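首页 > 使用手册 > Benolo 玩具分类收纳套件 > 第 6 章 混装玩具的摆放与投放

6.1 适用范围

本章说明混装玩具筐与三色投放箱在桌面上的布置、物品分拣以及日常清空的操作方法。套件的开箱检查和台布固定见前一章。本章所称“玩具筐”指带金属边沿的矩形敞口容器，“投放箱”指带有黄、蓝、红三种颜色面板、面板上开有圆孔的箱体，“副桌”指与主桌分开摆放的第二张桌子。
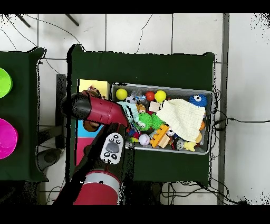
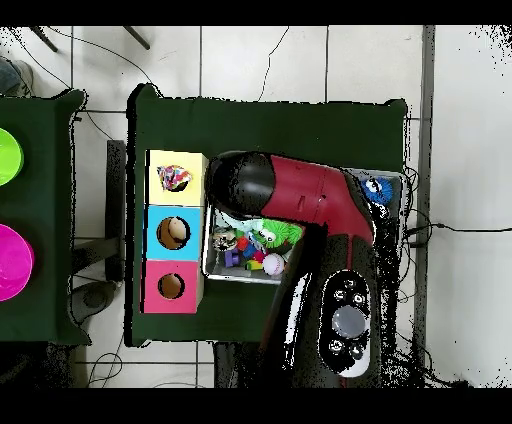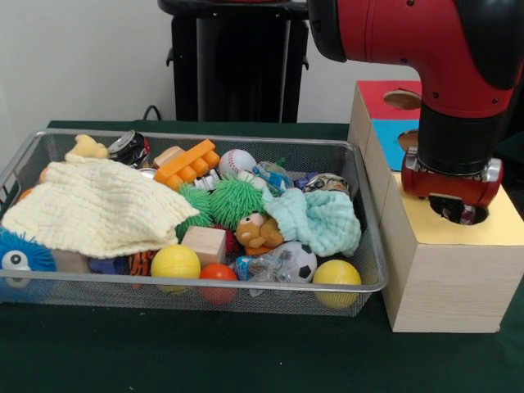

6.2 布置前的准备

1. 确认主桌与副桌均已放平，桌脚无晃动。
2. 铺设深绿色台布。台布应完全覆盖桌面，四边垂下部分长度相近，表面不得有明显褶皱。
3. 检查玩具筐的边沿和四角。发现毛刺、变形或焊点脱开时，停止使用，并联系 Cunov 售后更换。
4. 检查投放箱各圆孔的内缘。孔缘起毛时，用细砂纸沿孔壁单向打磨，然后用干布擦净。
5. 清理桌下地面。线缆应贴地走线，不得绕过桌脚，不得压在桌脚下方。

注：台布不可用塑料薄膜代替。薄膜表面较滑，玩具筐受侧向力时容易移位。

6.3 摆放玩具筐和投放箱

1. 将玩具筐放在主桌上，长边或短边均可朝向操作者，但同一批分拣过程中不得改变方向。
2. 将投放箱放在玩具筐旁，两者间隙不小于 2 厘米。间隙过小时，筐边会刮擦箱体面板。
3. 投放箱可置于玩具筐左侧或右侧，按操作者惯用手确定。
4. 调整投放箱，使三块彩色面板全部露出，各圆孔上方无遮挡。
5. 轻推箱体。箱体如有滑动，在底部四角加贴防滑垫。
6. 圆形器皿放在副桌上，用于暂存无法归类的小件。器皿之间不得叠放。

注意：玩具筐装满后的总重不得超过 9 千克。超过时应分装为两筐，不得依靠加固筐底的方式继续使用。

6.4 装筐

1. 先放入体积大且较硬的物品，如积木和木块。
2. 再放入球类。球类应靠近筐壁，防止在取物时滚向一侧。
3. 毛绒玩具放在中上层。带刺状突起或长绒的玩具不要与细小零件相邻，细小零件容易夹在绒毛之间。
4. 针织布等软质织物最后放入。需要提高分拣难度时，可将织物展开，覆盖部分玩具；进行首次练习时，应将织物折叠后放在筐边。
5. 物品堆放高度可以略高于筐沿，但松手后不得有物品滑出。

注：织物覆盖后，下层物品不易辨认。需要核对物品的场合，应在盖布之前对照清单逐件登记，盖布之后不再翻动。

空罐、塑料袋等非玩具类物品可以作为干扰物混入。使用前应满足下列要求：

- 空罐已洗净并晾干，罐口无锋利边缘；
- 塑料袋内无残留物；
- 金属小盖无卷边；
- 任何干扰物均不得含有液体、粉末或电池。

警告：塑料袋有窒息危险。三岁以下儿童在场时，不得将塑料袋放入玩具筐。

6.5 分拣与投放

1. 从筐的最上层开始取物。不得将手插入底层后向上翻搅。
2. 取出物品后，先判断其能否通过圆孔。物品明显大于孔径时，放在箱体旁的空位，不得强行压入。
3. 将可投放的物品移至对应颜色的圆孔上方，对准孔心后放下。
4. 如物品停留在孔口，轻拨使其转向。仍不能落入的，取回并记为“不可投放”。
5. 织物在取出后应先抖开检查，确认没有夹带小件，再折叠放置。
6. 图画书等平面物品不参与投放，平放在桌面空处，封面不得压在筐底下。

颜色与物品的对应关系由使用者自行设定。出厂附带的 Pelotness 分类卡给出两种参考方案：

方案甲（按材质）：黄色孔投放木制品，蓝色孔投放塑料和橡胶制品，红色孔投放织物和毛绒制品。

方案乙（按形状）：黄色孔投放方块类，蓝色孔投放球类，红色孔投放其他形状。

采用方案甲时，软质物品可能受挤压后卡在孔内，应选用尺寸较小的毛绒件。采用方案乙时，应在投放前逐一核对球径，棒球等较硬的球不得用力敲入。

注意：向孔内伸入手指或夹具时，应保持垂直方向。倾斜伸入会使面板单边受力，导致面板翘起。

6.6 清空与复位

1. 投放结束后，将箱内物品全部取出，放回玩具筐。
2. 从各圆孔向内检查，确认无残留小件。
3. 清点副桌器皿中的物品，归入玩具筐或从清单中删除。
4. 用微湿的布擦拭彩色面板，再用干布擦干。不得使用酒精或含氯清洁剂，面板颜色可能因此褪淡。
5. 毛绒玩具和针织布按各自的洗涤标识清洗，完全干燥后方可装筐。
6. 取下台布抖净。台布上的绒屑可用粘毛滚筒清除。

6.7 检查与更换

圆孔内缘的设计使用次数为近 1,000 次投放。达到该次数后，应检查孔缘是否松动；未见异常的可继续使用，但应缩短检查间隔。面板翘起、箱体开裂或孔缘缺损的，应整体更换投放箱，不得用胶带临时固定。

玩具筐每月检查一次。检查时将筐内物品全部移出，空筐倒置，用手按压筐底中部，观察有无下陷。筐底下陷但未断裂的，只可用于存放毛绒玩具。

6.8 常见问题处理

现象：取物时玩具筐随之移动。
处理：检查台布是否绷紧；筐内物品过少时，将较重的物品移到筐底中部。

现象：小件落入箱内后无法取出。
处理：双手托住箱体两侧，缓慢倾斜，使物品移向孔口。不得倒置敲击。

现象：投放箱在桌面上摇晃。
处理：检查箱底与台布之间有无异物；仍摇晃的，将箱体移到另一位置后重新调整。

现象：清单件数与实际件数不符。
处理：依次检查织物夹层、箱内、副桌器皿和桌下地面。仍有缺失的，在清单上注明，并暂停向幼儿提供同类小件。

备件型号见附录中的 Piątek 系列配件表。订购投放箱时，须同时注明所需的面板颜色组合。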